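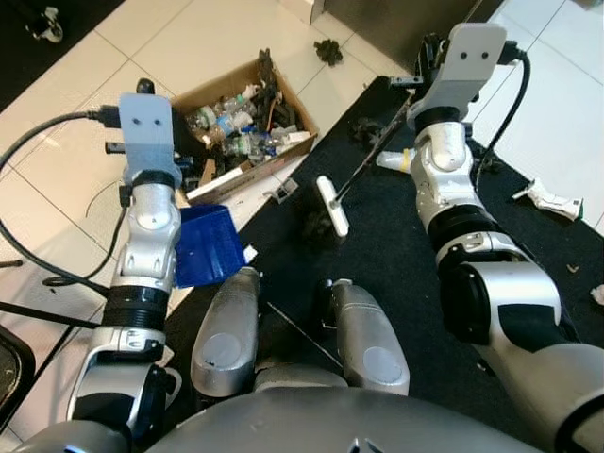
机器人社团“地面清扫”学生项目组例会纪要

会议时间:2026年9月15日,星期二,下午课后
会议地点:实验楼一层机器人活动室
出席:机械组、控制组、数据组、场地组全体成员,指导教师
缺席:赛事联络组(已提交书面意见,附于第六项)
记录:数据组

一、上次会议遗留事项

1. 左臂夹爪的固定螺钉已全部更换,扭矩按机械组的装配表复核,无异议。此项关闭。

2. 活动室地面接缝处高差的测量尚未完成。场地组说明,塞尺借出未还,改用卡尺后读数不稳定。此项顺延,仍由场地组负责。

3. 控制组上次承诺的急停流程书面稿已上传共享目录,文件名未按规定加版本号。会上当场改正。指导教师要求急停流程打印一份贴在操作台侧面,另一份放入日志夹。

4. 与Nutbridge社团的联合练习,对方回复可以安排在10月,具体日期未定。对方场地为木地板,无垫,与我方条件不同,数据组建议联合练习的数据单独建目录,不与本室数据合并。同意。

二、任务定义与本阶段范围

控制组重述任务:双臂机器人左手持簸箕,右手持长柄刷,将黑色地垫及周边瓷砖上的散落物扫入簸箕,再倒入纸箱。任务分为四段:接近、扫入、抬起、倾倒。本阶段只考核前三段,倾倒段继续采集,不计入成绩。

机械组提出,双手各持一件工具时,两臂工作空间在机身正前方重叠较多,刷柄有可能碰到左臂前端。控制组答复,现行做法是在规划中给左臂前端加包络体,刷柄按直杆处理,刷头按长方体处理。机械组认为刷柄受力后有弯曲,直杆模型偏乐观。讨论后决定:包络体半径适当放大,由控制组在仿真中先跑一轮,结果下次会议报告。

关于刷头姿态,目前以刷毛压住地垫为起扫条件。指导教师询问压紧程度如何判定。控制组说明,现用腕部力估计值加阈值,阈值由人工试扫得出,换到瓷砖面后偏大,刷头会打滑。数据组补充,垫面与砖面的数据应分别标注,目前标注表中只有“地面”一栏。决定增加“表面类型”字段,取值为垫、砖、跨界三种。

三、硬件状态

1. 夹爪。左右夹爪外壳规格一致,备件可以互换。左夹爪夹持簸箕柄时有轻微转动,机械组拟在夹持面加贴防滑片。厚度未定,先试薄的。有成员提出改簸箕柄,在柄上套方形夹块。机械组反对,理由是比赛规则草案要求工具保持原状,套夹块是否算改装尚不清楚。此问题交赛事联络组向主办方书面询问,答复之前不改工具。

2. 线缆。两侧夹爪的黑色线缆均为外走线,呈弧形垂在臂侧。上周控制组在高位抬臂时发现线缆余量不足,本周放长后余量足够,但低位作业时线缆更靠近地面,有被刷柄挂住的可能。机械组提出三个方案:加弹簧收线器;沿臂加魔术贴扎带,分段固定;改为内走线。内走线需拆关节壳,本学期不考虑。收线器增加末端负载,控制组不赞成。最后采用扎带方案,扎带间距由机械组现场确定,确定后拍照存档,不得随意移动。

3. 关节温度。连续运行后右臂肩部关节温升高于左臂。控制组认为与右臂伸展较远、持刷前伸有关。暂定每轮采集之间停机休息,休息时长写入日志。有成员建议加风扇,未获通过,理由是风扇会吹动轻质废纸,影响初始摆放。

4. 腿部。清扫任务中腿部不参与运动,保持屈膝姿态。机械组提醒,操作人员搬动地垫时应先确认腿部已锁定。此条加入开机检查表。

5. 电池。额定容量与实际可用时间的差距仍未查清。Plivlow充电柜的指示灯与实际充电状态有一次不一致,已记录,暂不报修,再观察两周。

四、场地与摆放

1. 地垫位置。目前依靠瓷砖缝对齐,误差由各人手法决定。场地组提出用低黏胶带在砖面标四个角。同意。胶带颜色不得与散落物接近,选用哑光灰。

2. 纸箱。纸箱放在地垫边缘外侧的瓷砖上,箱口敞开。箱内目前装有塑料瓶等废弃物。数据组指出,箱内物品高度每天不同,视觉上差异较大,采集前应有统一规定。场地组认为完全清空不现实,真实条件下箱内就会有东西。讨论结果:箱内状态分为“空”“半”“满”三档,每天开始前由场地组填写;同一轮采集中途不得增减箱内物品,机器人投入的除外。超过箱沿的物品必须压低或取出,避免倾倒段评分时无法判断落点。

3. 散落物。现用物品包括揉皱的纸张、塑料包装和深色团状物。控制组反映,深色团状物放在黑垫上时分割效果差,漏检较多。指导教师不同意撤掉此类物品,要求保留并单独统计。数据组据此提出按“物品颜色与底面颜色是否接近”增加一列。同意。

4. 摆放范围。散落物可落在垫上,也可落在垫外瓷砖上,但不得越过机柜前沿。右臂外侧可达范围边缘的物品允许存在,按“边缘物品”标注,不计入本阶段合格率。纸箱远侧的物品同样处理,避免为取远端物品而碰倒纸箱。

5. 杂物。活动室内的家具脚、支杆等应尽量移出作业区,移不动的须在场地图上标明。场地图由场地组重画,比例尺统一,旧图作废。

五、数据与评测

1. 采集数量。截至本次会议,可用片段共1,348条,其中400条尚未完成人工复核。数据组原定本学期目标为1,000条,现已超出,但各表面类型和物品类型分布不均,跨界清扫的片段偏少。数据组建议暂停垫面单一物品的采集,集中补充跨界部分。控制组同意,同时要求保留每天开始时的一组垫面基准动作,用于检查标定是否漂移。

2. 复核标准。复核时两人独立判定,不一致的交第三人。对“扫入”的定义有争议:机械组主张物品整体越过簸箕前沿才算,控制组主张簸箕抬起后物品未掉落即算。指导教师裁定,两项分别记录,正式成绩以后者为准。已复核片段不回头改判,只补一列前沿判定。

3. 合格率。本阶段合格线定为70%,按前三段连续完成计算。中途人工接管的片段一律判为不合格,但保留用于训练。控制组提出接管原因应有固定代码,避免自由文字描述难以统计。代码表由控制组起草,至少包括:工具滑脱、两臂接近告警、漏检、线缆牵挂、人员误触急停。

4. 视角。头部视角向下时,机身前沿和膝部会占去下方一部分视野,两臂占去左右两侧。数据组询问是否需要裁剪。控制组认为不裁剪,裁剪后手腕与机身的相对关系丢失,后续对标定不利。维持现状。若10月后更换镜头,旧数据与新数据不得混训,先做对照。

5. 命名。文件名中的日期、轮次、操作人编号三段必须齐全。缺段的文件由脚本自动移入待处理目录,每周清一次,超过一周无人认领的不进入训练集。

六、赛事联络组书面意见

1. Jatbridge学生服务机器人赛的规则第二稿已收到。清扫项目允许双臂,工具由参赛队自备,簸箕颜色不限,刷子须为手持式。对刷柄长度有上限,具体数值在附录中,机械组应自行核对现用刷子,不要凭估计。

2. 规则规定比赛地面为浅色硬质地面加一块深色垫,与本室布置大体一致,但垫子材质未说明。已去信询问。

3. 比赛现场每队调试时间较短,建议现在起按比赛流程练习开机、标定、首轮清扫,用秒表计时并登记。

4. 报名表需附一页项目说明,由控制组与数据组合写,中文,不加宣传用语。

会议对上述意见无异议。机械组当场表示刷柄长度本周内核对完毕。

七、安全与值日

1. 机器人通电期间,黄线以内不得有人。取放散落物须先急停,再进入。两人以上在场方可运行,一人操作,一人守急停,守急停者不得兼做记录。

2. 低年级同学旁观时站在操作台后方,不得在机器人侧后方停留。

3. 值日表自下周起改为按组轮换,顺序为机械、控制、数据、场地。值日内容包括归位地垫、清点工具、关闭充电柜、填写日志。塑料瓶不得长期存放在纸箱内,每周更换一次。

4. 簸箕与刷子用后挂回工具架,不得留在夹爪中过夜,夹爪长时间受力会影响零点。

八、采购与借用

1. 防滑片、扎带、哑光胶带列入本月采购,由机械组汇总后交指导教师签字。

2. 备用长柄刷购买两把,与现用型号相同。若型号停产,先买一把试用,测过重量和重心后再定。

3. Spahić工作室借来的力传感器应于10月归还。控制组希望续借,指导教师要求先提交使用记录,再谈续借。

九、待办事项

机械组:加贴防滑片并记录转动情况;扎带固定与拍照;核对刷柄长度;在开机检查表中加入腿部锁定一条。
控制组:放大包络体后的仿真报告;砖面力阈值重新试扫;接管原因代码表;力传感器使用记录。
数据组:标注表新增表面类型、颜色接近、前沿判定三列;完成剩余片段复核;跨界片段采集计划。
场地组:接缝高差测量;胶带标角;重画场地图;箱内状态每日登记。
赛事联络组:工具改装问题与垫子材质问题的答复,收到后直接转发各组。

十、其他

活动室门禁卡有一张消磁,已送修,期间由控制组保管备用卡。共享目录空间不足,数据组将把上学期的原始录像移至外置硬盘,移动前会在群内通知,未备份的个人文件请自行取走。

下次会议时间另行通知,议题首项为包络体仿真结果。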